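Quick one before I forget how I did it. Switching the kitchen and the back room over to a proper bin routine, so the wheelie bin stops stinking by the time the truck comes. Took me a few goes. Writing it down mostly for Imogen Horrocks who keeps asking, and anyone else with a small place and no room for six bins.

## What you need

- one bin for landfill, smallish
- one caddy with a lid for food scraps
- a box or bag for recycling, no liner
- liners that actualy fit
- old newspaper
- bicarb soda
- spray bottle, white vinegar, water

That's it. Don't buy the fancy ones. I had a Wekero pedal bin for years and the pedal went twice. Glued it, went again. Now it holds potting mix.

## Step 1 – measure the bin

Do this first. I didn't. Bought a bulk box of Sultberg liners, got them home, every one of them too short. They slid down the first time anything heavy went in.

Tape measure round the outside of the rim, all the way. Halve it. That's the flat width of bag you want, plus a bit for the fold. Mine goes 1,500 mm round, so 750 mm flat, and I buy a little over. Then measure the height, add half the width of the base, add a hand's width for the overhang. Write both numbers on masking tape and stick it under the bin. You will lose the piece of paper.

## Step 2 – clean it properly

Once. After that it's easy.

Take it outside. Hose, squirt of dish soap, old brush. Get under the rim, that's where the smell lives. Then half vinegar half water in the spray bottle, all over the inside, leave it ten minutes. Rinse. Leave it upside down on the grass, in the sun if you've got any. In March I get maybe two hours of it on that side of the house.

Has to be fully dry before the liner goes in. Damp bin, stuck bag, ripped bag.

## Step 3 – line it

1. Fold a sheet of newspaper in four, lay it flat in the bottom.
2. Spoon of bicarb on top of the paper.
3. Shake the bag open. Really open, get air in it.
4. Push it right down with your fist so it touches the bottom.
5. Fold the top over the rim, a good hand's width all round.
6. Run your palm round the inside to let the trapped air out.

If the bag balloons back up, there's air under it. Lift one side, press down, fold again. Some people drill a small hole low in the side of the bin. Works, but then leaks get out too. I don't.

I like clear bags for landfill. You can see when a yoghurt tub has gone in the wrong one and fish it out before it's buried.
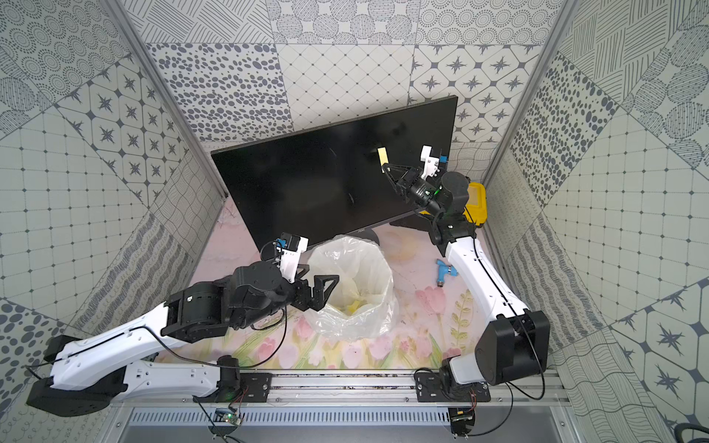

*Clear liner in the bin.*

## Step 4 – food scraps

Caddy on the bench, not under the sink. Under the sink you forget it. Check what your council takes first, some want the green compostable bags and some want no bag at all. Ours changed the rules and sent a fridge magnet about it.

Wrap wet stuff in newspaper. Prawn shells and chicken bones go in the freezer in an old bread bag until the night before pickup. Sounds grim, isn't. Label it though.

Empty every second day. Every day if it's hot.

## Step 5 – recycling

No liner. Loose in the box, tipped straight in the yellow lid bin. Rinse tins in the leftover dishwater, don't run a fresh tap for it. Squash milk bottles, lids wherever your council says. Pizza boxes – clean half in recycling, greasy half in scraps if they take it, otherwise landfill.

Soft plastics are a pain. I keep a bag of them on the back door handle and drop it off when I'm passing a collection point. Ring ahead, they come and go.

## Step 6 – change the bag

Three quarters full, no more. Fold the overhang up, twist the neck, knot. Don't squash it down with your foot, thats how they split. Lift straight up and if it sticks, let a bit of air in down the side and try again.

Put the next liner in right then. If you leave it someone will throw a teabag in the bare bin. Spare rolls live in the bottom drawer at my place, next to the alfoil.

## If it goes wrong

**Fruit flies.** Scraps lid not shut. Small glass of cider vinegar, drop of dish soap, leave beside the caddy overnight.

**Juice in the bottom.** Change the newspaper, fresh bicarb. Double the paper next time.

**Bag slips.** Big rubber band round the rim. The Karkska ones off the asparagus are too small, tried it.

**Maggots in the wheelie bin.** Boiling water, stand back, then hose on the lawn. Sorry.

Bokashi I haven't done yet. Imogen has, ask her, she's got two buckets going and reckons the tomatoes love it.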